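Reading a CSV file with semicolons in LibreOffice Basic

In our office we receive every morning a file of orders from the shop system, which is called Ellery. The file is a normal CSV, but the fields are separated with semicolons and the decimal numbers have a comma. When I open it by hand, I must choose the right settings in the import window each time. I made a mistake in this window more than once, and then the prices became text and the totals showed zero. So I decided to write a small macro.

My first try was to read the file line by line, with Open and Line Input, and to cut each line with Split. This works well until a customer writes a semicolon inside his address. Ellery puts quotation marks around such a field, but Split does not know this, and all the columns after it move one place to the right. In my test file this happened in 2 lines of 91. It does not sound like much, but one of them was our biggest order of the month.

The better way is to let Calc do the import and to give it the settings from the macro. You call loadComponentFromURL with two properties. The first is FilterName, with the value "Text - txt - csv (StarCalc)". The second is FilterOptions, and this is a string with several parts separated by commas. For my file I use this:

59,34,76,1,,1031,false,true

The number 59 is the code of the semicolon and 34 is the code of the quotation mark. The 76 means UTF-8. Then comes the first line to read, and after it an empty place for the column formats. The 1031 is the language, in my case German, and it decides how the decimal comma is understood. I had left this part empty for a long time and I could not understand why the macro gave good results on my computer and bad results on the one of my colleague.

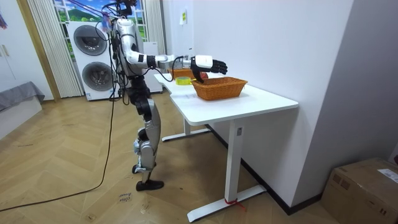

Enda Ó Gríofa wrote to me that the same string did not work for him at first, as his file came from an older export and was saved in Windows-1252, so all the accents in the names were broken. He changed 76 to 1 and the names were correct again. He also asked if it is possible to keep the zeros at the beginning of the postcodes.

Yes, it is possible. For this you need the empty place I mentioned. You write there pairs of numbers separated by a slash, first the column and then the format, and format 2 means text. My postcodes are in column 8, so the part becomes 8/2 and the full string is:

59,34,76,1,8/2,1031,false,true

Please be careful with the path of the file too. The function wants a URL and not a normal Windows path, so put it through ConvertToURL before. If you forget this, the error message speaks about an unsupported URL and you may look for the mistake in the wrong line, as I did.

I have not yet tried the macro with a file which has line breaks inside the fields. Ellery can produce them in the comment column, and this will be my next test.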